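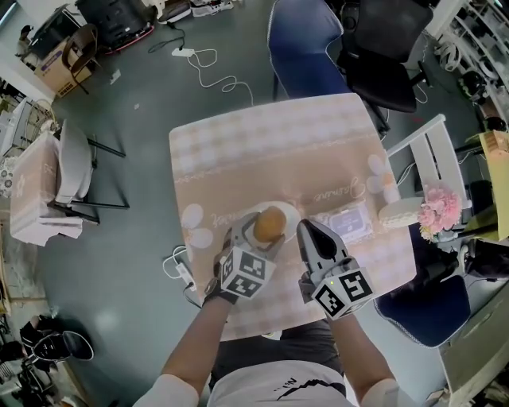

A bun, a plate and the two hand-held grippers, at the breakfast table in the Weltach workshop.

The bun is a cheap one from the supermarket, and it is harder to pick up than a wrench. Fatima Gumede learned this in October, when she began building the pair of grippers that she calls Stirnis. A wrench does not care how strongly you hold it. A bun keeps the mark of every finger.

Weltach is a shared workshop on the upper floor of an old printing house. Members pay by the month, and most of them repair bicycles or make furniture. Gumede came there to fix a sewing machine and stayed for the laser cutter. Her idea was simple to say. She wanted a robot arm at home that could set a breakfast table, and she wanted to teach it by doing the task herself, many times, with the same kind of fingers the arm would have.

So there is no arm in this part of the work. The person takes one gripper in each hand and lays the table. On each gripper is mounted a cube with black and white square patterns on its sides, and from these the software works out where the gripper is and how it is turned. The first cubes were printed on glossy paper and the ceiling lamps made white spots on them. Matte paper solved this in one evening.

The fingers took longer. Bongani Van der Merwe, a retired dental technician who has the bench next to hers, cast nine versions of them. The early ones were too stiff and cut the crust. Version six was so soft that a teaspoon turned around in it like a compass needle. "I made teeth for people for a long time," he told me. "People complain, and then you know what is wrong. The bun says nothing."

The money is modest by the standards of the field. Gumede keeps a notebook, and the total on its last page is $2,745, of which $800 went to motors that she later sold to another member at a loss.

I tried the grippers myself for an hour. They are lighter than they look, but my wrists were tired after 12 rounds, and I had dropped the bread twice. Gumede deleted neither of these recordings. She marks them as failed and keeps them in a separate folder, which may be useful later.

The arm itself, a second-hand Mokgethi with one bad joint, is waiting in her garage for a new bearing.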